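Progress report to the Womora fund, second period (ending in June)

Project: repair and cleaning of used seating, Tonden workshop

Dear colleagues,

With this report we inform you how the work has gone in the second period and how your grant was spent. The first report spoke mostly about finding the place and the tools. Now we can write more about the seats themselves.

## What was done

In this period we received 46 seats. The larger part came from the Asante day centre, which is changing its waiting rooms, and the rest came from private homes in Zasirmont. They are stools, office chairs and a few small benches. All of them have fabric covers, as we agreed with you at the beginning, because for leather we have neither the products nor the experience.

Each seat gets a paper card when it arrives. On the card we write the state of the cover, the state of the legs and what we decided to do. It was a slow habit to learn, but now we find it very useful, especially when a seat stays with us for several weeks and different people work on it.
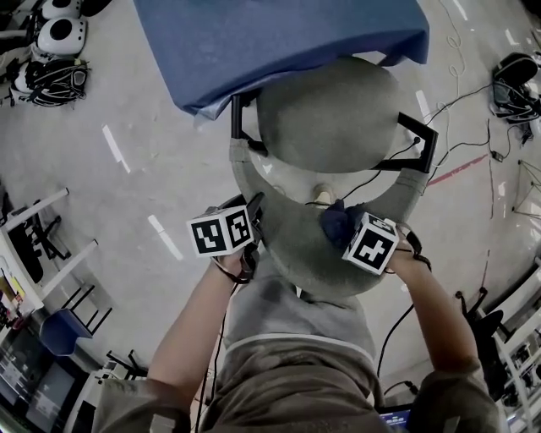 Cleaning of the covers takes more time than we planned. We had calculated twenty minutes for one seat, and for the office chairs this is nearly correct. The round stools need much longer. The grey fabric of the seat is worn, and the padded edge which goes all around it must be wiped separately, with the cloth pressed well against the cushion. If one presses too little, the dirt stays in the weave. If one rubs too hard, the fabric becomes thin and the seat must go to the covering group, which already has enough work. We now clean these stools on the floor, looking down on them from above, and the hands get less tired than at the table.

## Money

From the grant we spent 800 euros in this period. Of this sum, 220 euros went for cloths, sponges, fabric soap and gloves. The remaining part was used for new cover fabric, foam and the rent of the van. The receipts are in the annex, in the same order as in the first report. We did not use the line for advertising and we ask if we may move it to the next period.

## Difficulties

- Drying. In the colder weeks the cushions stayed damp until the second day, and we had to stop taking new seats for 2 weeks.
- Fabric. The grey which we ordered is a little darker than the old one. Asante has accepted this for the waiting rooms.
- Screws. Many metal legs come without them, and the sizes are not the same.

## Next period

We want to finish the stools first and return them to Asante before September. After this we will begin with the benches. We would also like to try a small hand machine for washing upholstery, borrowed for one month, before we ask you for the money to buy one. The next report will come in October, with the cards of all finished seats.

With kind regards,
the Tonden workshop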